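Demonstration gathering (robotics)

Demonstration gathering is the patient business of collecting examples from which a robot can learn a task.

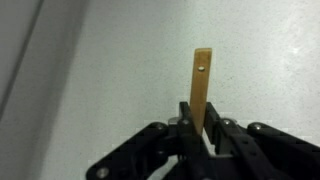 In its plainest form, a person guides a robot through a job from start to finish while a computer keeps a record of what the cameras saw and how the arm and fingers moved. One such run is usually called an episode, and a learning system will want a great many of them before it can be trusted with the job on its own (how many is a question people in the field are happy to argue over all afternoon).

Background

Older robots were mostly given their motions line by line, which works very well when every part arrives in the same spot and rather less well in a kitchen or a busy workshop. Learning from examples grew up as a friendlier way to deal with all that untidiness. The Clavusow collection, started in July by Katalin Dudás and Tibor Farkas at the Stullgate workshop, is a fair picture of how a small group goes about it. The first release, dated 8/18/22, held 4,000 episodes of picking up, holding and setting down small household and workshop things.

Method

A session at Stullgate lasts as long as it takes to record 20 good episodes, and then the operator has a rest, for tired hands make for hesitant examples! Objects are moved and turned between runs so that the learner doesn't simply memorize one spot on the table. Long, thin pieces get extra attention, as they can tip or twist between the fingers if they are gripped a little off center.

A camera mounted at the wrist travels with the gripper and gives a close view of the fingers and whatever they are holding. Many groups add a second camera farther away, which helps when the wrist comes in so near that the rest of the table is lost from sight.

Sorting and labeling

Recorded episodes are watched again before they are used. Magdolna Sipos, who wrote the labeling guide for Clavusow, sorts them into 4 groups: clean, slow, recovered and failed. Recovered episodes, in which the operator fumbles and then puts things right, are kept and rather treasured. Cormac Ó Néill has argued that failed ones deserve a place too, provided they are clearly marked. The sorting is done in Antal, a viewing program from Clikance that plays an episode alongside its finger and joint readings.

See also: Imitation learning; Teleoperation; Robot grippers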